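The Drinidstead Seed Swap: Your Questions Answered

Last updated Nov 28, 2019

We get a lot of mail before the January swap, and we love it! Most of what people ask is covered on this page, so have a look through before you write. If your question is a new one, send it along and there's a good chance it will end up here too.

What is a seed swap, anyway?

It's a big, friendly afternoon where gardeners bring the seeds they saved and go home with seeds somebody else saved. No money changes hands for seeds. You might arrive with one envelope of beans and leave with a squash you've never heard of, and that's the fun of it.

Do I have to bring seeds to take seeds?

No. If this is your first year, come empty-handed and start a garden. We only ask that you try saving something from it for next time, even if it's just a few pea pods left to dry on the vine.

How many kinds of seeds are there?

Last year's tables held more than 600 packets at opening time, with tomatoes, beans and flowers making up most of it. We're always short on onions, carrots and anything in the cabbage family (they take two years to set seed, so fewer people try). If you've got some, we will be thrilled to see you.

How should I dry my seeds?

Slowly, and out of the sun. Spread them in a single layer on a plate or a piece of cloth and leave them in an airy room, giving them a stir every day or so. Paper towels work, but tomato seeds will stick to them like glue. Big seeds such as beans are ready when you can't dent them with a fingernail. Squash seeds should snap when you bend them – if they fold, give them another week.

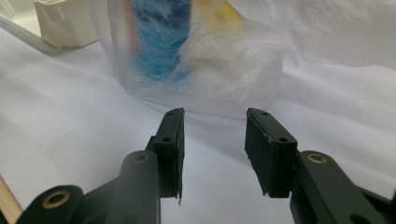

Please don't use the oven, even on its lowest setting. We hear from someone every year who tried it with a whole season's peppers, and it's a sad letter to read. A fan across the room is fine.

What about tomato seeds? They're so slimy!

They are, and it's one of the great pleasures of the hobby once you get used to it. Squeeze the seeds and jelly into a jar, add a splash of water, and let it sit for 3 days. It will smell awful. Pour off whatever floats, rinse the good seeds from the bottom in a sieve, and dry them on a plate.

Can I save seeds from hybrids?

You can, but the plants may not look or taste like the parent. We keep a separate "Mystery" table for these, and it gets busier every year. Just write "hybrid" on the packet so that people know what they're getting.

What do I write on the packet?

The name of the plant, the variety if you know it, the year you saved it, and the town where it grew. Anything else is a bonus, and we adore the bonuses. "Grandma's pole bean, climbs over the garage, freezes well" tells a gardener more than any catalog could.

How long do seeds keep?

It depends on the plant. Onions and parsnips are best used the next spring. Beans and peas do well for a few years, and tomatoes can surprise you – we had good sprouts from a packet that was eight years old! If you're not sure, fold ten seeds into a damp towel, keep it warm, and see how many come up.
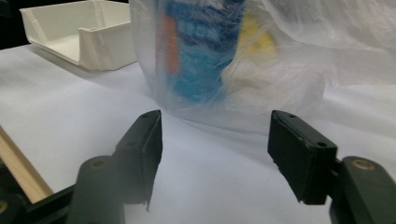

Page 6

Is the Dultum bean the same as the Shehu bean?

Oh, we do enjoy this argument. Both are brown-and-cream pole beans, and both have been grown around here for as long as anyone can remember. The Dultum flowers earlier and has a flatter pod. The Shehu is fatter and makes a creamier soup. Growers in Skundach will tell you they're one bean with two names, and you're welcome to plant them side by side and report back.

Will beans cross if I grow two kinds?

Not often, as they mostly pollinate themselves before the flower opens. A few steps between rows is enough for a home garden. Squash and corn are another story, and for those it's easiest to grow one variety of each species a year.

Where do I park, and can I bring the kids?

Park behind the grange hall and come in by the side door. Kids are very welcome. There's a planting table where they can fill a paper pot and take it home, and it tends to attract quite a few grown-ups as well.

What happens to the leftovers?

They go into the lending drawers at the Drinidstead library, sorted by letter, and you can help yourself until planting time.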